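### 4.2 Two grippers, one basket

The tidying task was meant to be the easy one. We had put it in the protocol as a warm-up, between the peg board (which every group reports) and the towel fold (which every group regrets), on the assumption that any parallel-jaw gripper able to close on a peg would also close on a sweet wrapper. Section 4.1 shows how well our assumptions had done up to that point.

We compared the stock Ilora jaws with the Trương fingertips, which are longer and taper further towards the end. Controller gains, camera mounts and operators were left alone between conditions. Both operators, Lộc Dương and Bảo Thái, had spent enough time on the Cleltham teleoperation rig to be bored by it, a state we consider close to expert. Each drove 15 trials per gripper. A trial ended when the last piece of litter was in the receptacle, when a piece went out of reach, or when the operator asked for it to end in terms we have left out of the log.

Litter was chosen to be awkward: film wrappers, tissue, card and drinks bottles. We did not standardise how it was crumpled. An early draft of the protocol specified a crumpling procedure, and two of the authors are still not quite speaking over it.

In the bimanual variant one arm steadies the receptacle by the rim and the other delivers the item. A corner grasp is fine for this, as long as the item is light and the jaws meet squarely. 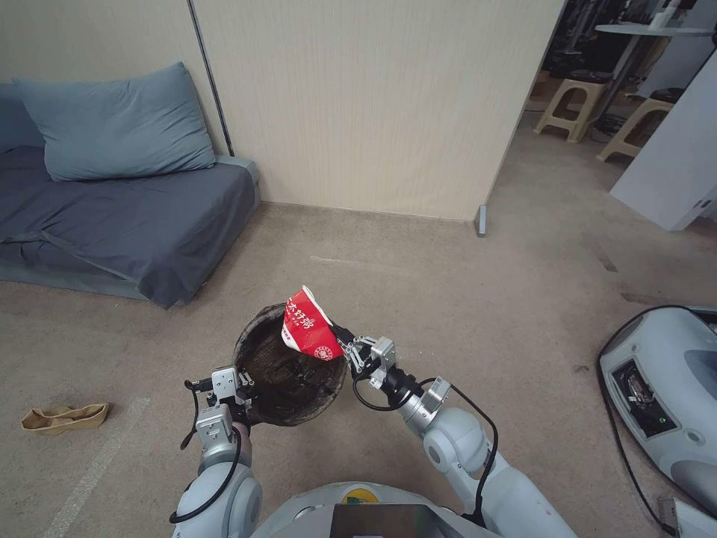 Why use a rim grasp at all, when the receptacle could simply be fixed to the floor? Fixing it removes most of the coordination between the two arms, and coordination was the part of the controller we least trusted and so most wanted to test.

The rim grasp has a cost. Lifting or tilting the receptacle brings the opening nearer to the delivering arm, but it also moves the target, and the operator then has to correct for a fault of their own making. Dương tended to lift. Thái tended to leave the thing where it was and lean on it. We had not planned to study operator temperament and we offer no statistics on it, though the difference was plain enough that either of us could name the driver from the joint traces alone.

Thin, flat items separated the two grippers most clearly. The stock jaws are short and forgiving on a wrapper that has kept some bulk, and poor on tissue pressed into carpet, where they tend to close on the pile instead. The tapered tips get under an edge more readily. They also get under the carpet more readily, and two trials were lost to this before we raised the minimum approach height. Bottles gave neither gripper much trouble, apart from the well-known habit bottles have of rolling.

Release deserves a remark, as it is seldom reported. Film wrappers cling. Opening the jaws is no promise that the item will leave them, and both operators came to use a small shake of the wrist that appears nowhere in the instructions. We kept it in the demonstrations. A policy trained on these data will presumably learn to shake as well – we report this as a feature. 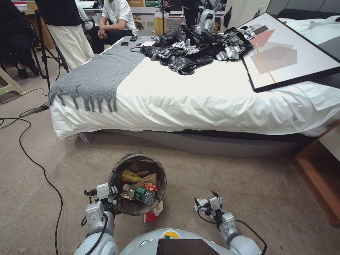
**Figure 3.** Tidying task: one gripper at the rim of the wastebasket, the other holding a crumpled white item just above the carpet.

Success was scored generously. An item counted as delivered if any part of it rested inside the rim, so a wrapper hanging over the edge scored the same as one at the bottom. A stricter rule was tried on the first session at Lallingate and dropped, as it mostly measured how full the receptacle already was. Readers who prefer the strict rule can recover it from the per-item labels, which we added by hand between 24th February and the end of April, a period we do not wish to discuss further.

Finger wear was checked between sessions and is treated in Section 4.3.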